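Filed under: Coursework / Popular Fiction / Term Reports

Plot Structure in the Novel Skomora

The set text is a fantasy romance of 323 pages, placed in the occupied port of Rovuvden. The report tests whether the romance plot and the war plot share turning points. Each chapter was coded for point of view, location and change of allegiance.
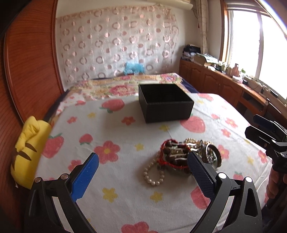 Fig. 1. Jewelry on a strawberry-print sheet, with an open black box behind.

Of the eight turning points coded, four belong to both plots. The siege of Medve is the clearest case – the smuggler changes sides and breaks her engagement in the same chapter. The Ruselen chapters fit poorly. They carry 1,950 words of dialogue with no change in either plot, and were coded as neutral.

Coding was done by one reader, so agreement could not be measured. A second reader should repeat the Ruselen section first.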